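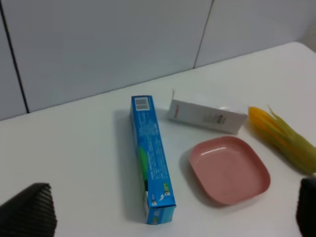
Blue box, white table. Thread below, get a cuppa.

Right, so the Sundomside sequel is happening. I've been going on about this since the credits rolled on the first one and my group chat has muted me twice, so you lot are getting it instead.

For anyone who missed it: Sundomside was that daft ensemble comedy about two feuding families who accidentally book the same caravan park for the same wedding weekend. Cost nothing, looked like it cost nothing, and then ran at my local for 17 weeks. SEVENTEEN. My mum went four times and she doesn't even like comedies.

The word now is that the script for the second one is locked and they want cameras rolling in November. Same director, Rami Saab, which is the bit I was most nervous about, because he'd been off making that very serious lighthouse drama and I thought we'd lost him to the festival crowd.

I saw Saab do a Q&A after the lighthouse one (lovely film, I slept through a fair bit of it) and somebody asked him straight out if he'd go back to the caravan park. He went a bit pink and said "ask me when I've finished the second draft." So there was a draft! I nearly fell off my seat!

Now the cast. Everyone from the first film is apparently being asked back, including the ones who got written out. Yes, including Uncle Brotetti, who we last saw drifting out to sea on an inflatable flamingo. I don't care how they explain it. Twin brother, amnesia, very strong current, I'll take any of it.

The Brotetti scenes were the whole film for me. The speech at the barbecue where he forgets which family he's related to? I can do the lot from memory and I have, at an actual wedding, and I wasn't asked to stop until the end.

The big new name is Gyula Kelemen, who's meant to be playing a rival park owner called Orbán. If you only know him from the crime stuff you might be scratching your head, but go and find Bristance, the hotel one he did before he got famous. He plays a night porter who's scared of the lift. Funniest thing I'd seen in years and it was gone from cinemas in a fortnight.

Kelemen and Brotetti in a scene together. Just picture it. Orbán with his clipboard, Brotetti sunburnt and six months at sea. I've basically written the poster.

Couple of worries, because I'm not a total mug. First one, 19 speaking parts is the number going around, and the first film was already bursting. The bride's sister had a whole storyline about a stolen caravan that just... stopped. I want to know who had that caravan!!

Second worry, the music. The original had that cheap keyboard score that sounded like a supermarket in 1994 and it was perfect. If somebody turns up with an orchestra because there's money now, I'm writing a letter.

Third (okay, I said a couple, sue me) is the setting. There's chatter about moving it overseas, to some fancy resort. Please don't. Half the jokes were about the shower block. You can't do the thongs-in-the-drain bit at a place with a swim-up bar.

Someone in my replies reckons it should've been left alone as a one-off. Fair enough, I've been burnt by plenty of comedy sequels. The second one is usually the same jokes but louder, and everyone's got better teeth. But the writers are the same too this time, so I'm letting myself be excited.

Also to the person asking, no, I don't have a mate on the crew. I've got a lot of spare time and I read the trades on the train.

No release date yet. If they do shoot in November I'd guess the school holidays the winter after, which is when the first one came out, and it'd suit the weather. Nothing beats watching people get heatstroke in a caravan while you've still got your big coat on.

Rewatching the original tonight from 7 if anyone wants to join in. I'll be posting through the barbecue speech whether you like it or not. Bring snacks, and somebody please keep an eye on the background in the car park bit, I swear you can spot the stolen caravan behind the ute.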